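Equipment planning - frequently asked questions

Who can request a handheld gripper set?
Any team with a project code. Send the request to Berwyn Parry before the end of March. Later requests go to the next budget round.

What does one set cost?
The Prundetti set is 2384 dollars, with fingers and mount included. Spare fingers are 300 dollars for a pair. Shipping is charged separately.

Should we rent or buy?
If you need the set for fewer than 3 months, please rent from Zasora. For longer work, buying is cheaper for most teams.

How long is the delivery?
The supplier promises 7 weeks. Please plan also some days for setup and training.

What should we budget besides the gripper?
Many teams forget the consumables. Cups, granular material and cleaning supplies are small costs, but they come back every month. For cup tasks we advise clear plastic with printed marks on the side - the fill level is then easy to check.
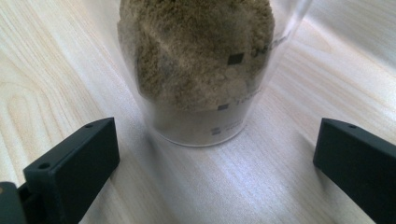
Can two teams share one set?
Yes, if both leaders sign the same form. Nomvula Pretorius keeps the booking calendar.

Who pays for repairs?
The team which has the set at that time. Normal wear of the fingers is paid from the common budget.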